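Tukstead Colour Names, readme

Word list of paint and dye colour names collected from old shop catalogues in Tukstead and Sornlow. Plain CSV, one row per name. Last touched Friday, July 17, 2026.

What's in it
names.csv - 270 rows, the main list
dropped.csv - 90 rows I pulled out, mostly doubles
shops.csv - 18 shops, with town and street where known

Columns are name, family, shop, decade, note. Family is my own call (red, green, yellow, grey, other) so argue with me if you like. Teal went under green. Sorry.

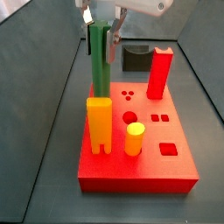

Spelling kept as printed, so you'll get both "gray" and "grey" depending on the shop. Don't fix these please. Decade is blank where the catalogue had no date, don't guess it from the typeface, I tried and got it wrong.

Known problems
Pennington pages were water damaged, 20 names there are half readable and marked with a ? in note.
Ollau shop changed hands in June one year, both owners are under the same id. Will split them evetually.
Commas inside names are quoted, some spreadsheets still choke.

Use it for whatever, just credit the list. Corrections to Marwa Mansour, with the row number and a scan if theres one.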